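Clilico releases revised acoustic lining for open-plan fitouts

DULLSTEAD, 9 Apr 2025 – Clilico has released a revised version of its Prydderch acoustic wall lining, intended for offices, libraries and training rooms with hard ceilings. The lining is supplied in panels 620 mm wide and replaces the previous Prydderch range, which will remain available to order until July.

The core density has been increased and the backing batten reduced in depth, so that the installed lining projects less from the wall. Panels are fixed to battens at 400 mm centres and can be removed individually for access to cabling. Colour options are unchanged.

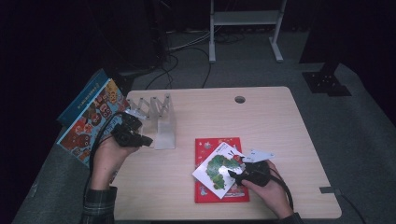 Edge trims have been redesigned to suit both plasterboard and masonry substrates. Existing trims are not compatible with the new panels, and installers extending an older fitout should order from remaining stock.

"Most enquiries concerned projection at door frames," said Ximena Palma, technical manager at Clilico. "The revised batten addresses that – the standard architrave no longer needs packing out."

Panels are manufactured at the company's Wostness plant. Samples and installation drawings are available to specifiers on request from the Dullstead office.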